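Jan 28, 2025
By Liter

I said back in December that I'd have another go at the Kanura setup once I'd got over the last one, and well, I've had another go. The idea is the same as before. I sit at my desk with a hand controller, I move, the simulated arm moves with me, and every run gets saved so the robot has something to learn from. Simple enough to write down! My shoulder would like a word.

The total now stands at 318 runs. I'm aiming for 1,000, so there's a fair bit of tea still to be drunk. On a good evening I manage a decent batch before I start getting sloppy, and sloppy is a problem, as the robot will happily copy my bad habits along with the good ones. I binned 9 of them last night for exactly that (I kept twitching my wrist just before closing the gripper, no idea why).

What I find hardest is depth. Your own hands just know how far away a thing is, and in sim you're guessing from shadows and a flat screen. So I flick between views a lot – a wide one for getting the arm over the table, then a much closer one for the fiddly bit at the end.

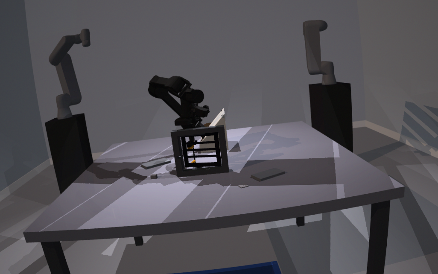
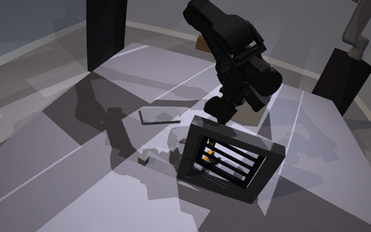
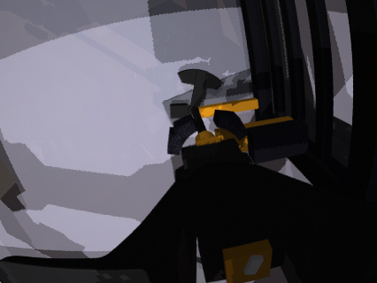 The black arm at work in sim: two views of it over the table with the barred frame, then one close in on the gripper.

I've also slowed everything down. Saha, the old control script, passed on every little wobble, and Merna smooths them out, though it does feel a bit like steering a canal boat. You get used to it. I now pause for two seconds before each grasp, which looks daft on playback but gives me much cleaner runs.

Next job is shuffling the start positions a bit more, and then a first round of training over a weekend. If anyone has a favourite way of labelling the bad runs without watching every single one back, please leave me a comment – I'm doing it all by eye and it's very dull.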